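Chapter 7
Looking After Old Buildings: Surveys, Records and Decisions

In this chapter you will learn how a condition survey of a historic building is planned and written, who takes part in it, and how its results are used when money for repair is limited. Key terms are explained where they first appear and are collected again at the end of the chapter.

7.1 Why survey first

Most repair work on historic buildings begins with a problem that somebody has noticed: a damp patch, a slipped slate, a door that no longer closes. It is tempting to deal with the problem at once. In many cases this leads to the wrong repair. A damp patch at the foot of a wall may come from a blocked gutter three floors up, and a new coat of plaster will hide it for one winter only.

A condition survey is a written record of the state of every part of a building at one time. It does not propose a design. It says what each part is made of, what state it is in, and how soon something needs to be done about it. The last point is called the priority rating. In this book we use four ratings: urgent, necessary, desirable, and keep under observation.

7.2 The Ferngate granary

The main case study in this chapter is the Ferngate granary, built in 1737 as a store for the estate and later used as a meeting room, a school and a seed warehouse. It was empty when the Nonda Trust took it over in 2000. The trust asked the architect Ghizlane Kamel to survey it before any work was planned.

Kamel divided the building into 26 survey units. A unit could be a room, a stair, a slope of the roof or a length of outside wall. Each had its own sheet, and each sheet followed the same order: floor, walls, openings, ceiling, services. The order matters because survey sheets are read by people who were not there. Said Ouazzani, the carpenter, needed only the entries on floors and openings, and could find them in the same place on all 26 sheets.

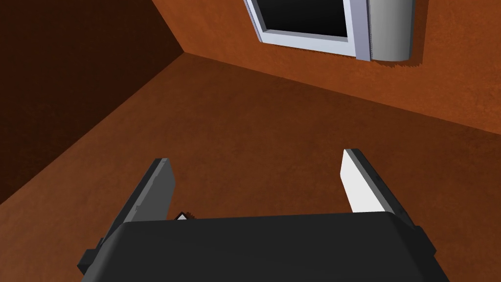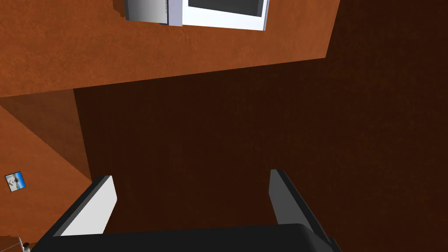
Materials are recorded before faults. The surveyor first writes down what a surface is, as far as this can be known by looking, and only then what is wrong with it. Where looking is not enough, the sheet should say so. A large dark brown surface with a fine, faint grain, like the one in the second picture, might be matte painted plaster or a textured floor covering, and the correct entry is "brown, fine texture, material not confirmed". A guess written down as a fact will be copied into the schedule of works and priced by a contractor. At Ferngate, one partition was entered as lime plaster on the first draft. Magdy Nasr, who took the samples, found gypsum board under the paint, and the entry was changed.

7.3 Who owns the record

A survey is paid for by one body and used by many. The Ferngate survey was used by the trust, the district planning office, the insurers and the contractor, Bilex. Each had a copy, and within two years the copies no longer agreed. Bilex had added notes by hand after opening up the floor, and the trust's copy did not include them.

The usual answer is to name a single record holder in the contract. This person keeps the master copy, dates every change and tells the other parties what has been altered. Abdelghani Lahlou took on this task in the second phase of the work. His change log is printed in full in section 7.6.

7.4 Setting priorities

No trust can afford everything on the list. Urgent items are those where delay puts people at risk or causes rapid further loss. Water coming through a roof is nearly always urgent. Worn paint on an inside door rarely is, even if visitors see it every day and complain.

Janelle Gatchalian has compared the Ferngate ratings with those of the Subramaniam mill, a building of similar age and size. The mill's surveyors marked far more items as urgent, and the owners, unable to pay for them all, chose by appearance. The front was repainted in July. The rear valley gutter was left for another year, and the beam beneath it had to be replaced.

Before reading on, look again at the four ratings in section 7.1. The next section sets out the wording used for each of them on the Ferngate sheets.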